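Budgeting for a second two-arm station, what am I forgetting?
Forum: Small Shop Automation > Buying and Planning

benchrat_lou
Joined: February
Posts: 146

Hi all. I do the purchasing for a small group that works on two-arm tabletop handling, mostly picking things up and putting them on shelves. We have one station we like and I've been asked to put together a number for a second one. The arms themselves are easy, I have a quote from Heduvholm and it's fine. What's eating me is everything around them. Table, camera mount, spare fingers, the junk they handle, all of that. My first pass had a line that just said "misc" and my boss sent it back with a question mark.

The job for the new station is drinks cans onto a little raised shelf, two arms sharing the work. So the reach has to overlap in the middle and both grippers need room to come in from above without bumping elbows.
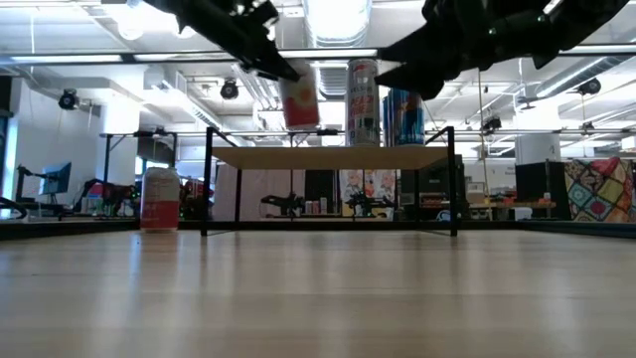
I'm leaning toward the same light wood top for the new one, mainly so that the two stations match, but I'd love to hear from anyone who went with something duller. Glare is my big worry. We get a lot of bright overhead light and shiny cans on a shiny table is kind of the worst case! Also, how many spare finger sets do you all keep? I put down two and I have no idea if that's silly.

dorsal_fin
Two sets is low. We went through ours way faster than the Heduvholm sales guy said we would. I'd put four in the first order and stop thinking about it for a year. Shipping on one little bag of fingers costs nearly as much as the fingers do.

On the table, go matte. Please. We spent weeks fiddling with camera exposure and then somebody laid a $60 desk mat down and the problem mostly went away.

Tinpot Terry
Gonna disagree on the mat. Ours crept. A little bit every day, and then the shelf wasn't where we thought it was and everybody blamed the software. If you want matte, get a matte top or sand and refinish what you have. A mat is a fine test though, I'll give you that.

dorsal_fin
We taped ours down at the corners, Terry.

Tinpot Terry
So did we lol

kestrel_ops
Has your quote got the mounting hardware in it? Mine didn't. The rail, the clamps and the brackets came on a separate sheet from Makowska and added over 500 bucks that I had to go back and ask for. Not a fun email to write. Check for cables too, the ones in the box are short if your computer isn't right next to the table.

benchrat_lou
Oh no. Just looked and the rail is NOT on there. Thank you, that alone was worth posting for. Cables say "standard set," whatever that means.

kestrel_ops
It means short.

mild_steel_marv
I'll be the grump. Why a second station at all? How many hours a day is the first one running? We bought a second setup at Preniveck and it sat with a jacket on it until spring, since what we were short on was people to run the thing. If I had it to do over I'd have paid for evening hours on the one we had.

benchrat_lou
Fair question, and I asked it too. The first one is booked morning to about 6 pm and then again after dinner, and every time we swap the task we lose half a day setting up again. The new one would stay on cans and the old one could do everything else. I do hear you on staffing, that's a different budget and a different headache.

mild_steel_marv
OK, booked that solid I'd probably buy too. Carry on.

sprocketmom
Put the props on their own line! Ours is 23 dollars a week and it looked so small I left it off, and then I was buying cans on my own card all summer. Full ones and empties behave really differently in a gripper so decide which you want before you stock up. And get a few odd sizes, the slim ones tip easier.

Tinpot Terry
Seconding the slim cans. Flustatdale sells a basic little shelf riser, by the way, if you need a match for yours. Buy two, the legs on mine got bent.

benchrat_lou
New draft has rail and clamps, longer cables, four finger sets, props on their own line, two risers. Still going back and forth on the top. Might try the mat on the old station first and see if it creeps. Will post the final number once it gets signed.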